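The drawer of dead electronics

Every household I have ever visited has one. Ours is the second drawer down, under the forks, and it holds three phones, a camera charger and a remote for a television we gave to my brother-in-law. The overflow lives in the garage, where the old computers go to think about what they have done.

I set out last October to find out where all of it is supposed to end up, on the theory that writing an article would be easier than cleaning the garage. It was a bad theory. The article took ten months.

Prultton, where I live, has 700 households on its curbside route and a firm opinion about every one of their bins. Glass goes in green. Paper goes in blue, unless it has had pizza on it. Computers go in neither, and if you try it the crew leaves an orange sticker on your lid that the neighbors can read from across the street. Mine stayed on for weeks. It is very good glue.
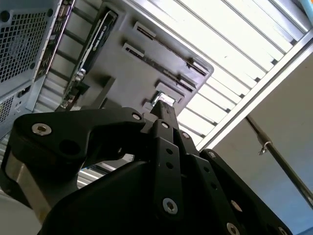
An open desktop case, with its expansion slot brackets in reach.

The approved route is a drop-off counter run by a firm called Prunico, open two mornings a month. You bring your machine, fill in a form and pay $13. People resent the $13 more than anything else about the arrangement. I met a man in line who had driven 29 miles to complain about it in person, and who then paid it.

Tala Khalaf runs the counter and has heard every version of the speech. She grew up over her uncle's repair shop in Abu Hammour, where a broken radio was considered a radio that needed an afternoon. "People here apologize to me for the dust," she told me. "Then they ask if it's worth money."

It usually isn't, or not to them. A working memory stick might find a second home. A ten-year-old power supply will not. The board has a little gold on it, a fact everyone knows and which has convinced a surprising number of my neighbors that they are sitting on a mine.

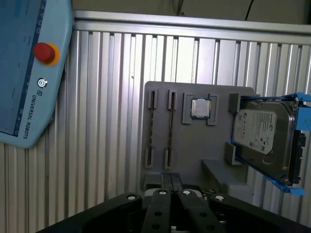
What they are sitting on is mostly steel and plastic, plus their tax returns. Khalaf says the tax returns are what really keep the garages full. We don't trust ourselves to erase anything, so we keep the whole box, much as you might keep a car because there was a letter in the glove compartment. She recommends taking out the drive and bringing in the rest. I nodded and went home and did nothing for the entire spring.

There is a rival in town, a secondhand store called Sterus, which takes only what it can sell and is accordingly adored. It moved 2,000 items last year, according to the sign in its window. The sign doesn't mention what it turned away. I know where that went, having stood behind it in line.

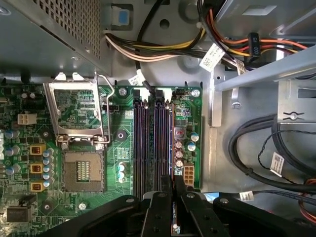

Khalaf, asked whether the two places might share a building someday, said she would settle for sharing a parking lot, and that Sterus could start by taking back its flyers from her counter. She also wanted it known that printers are a separate form.

I finally took two of my computers in this summer. The third is still in the garage. I might need the letter in the glove compartment.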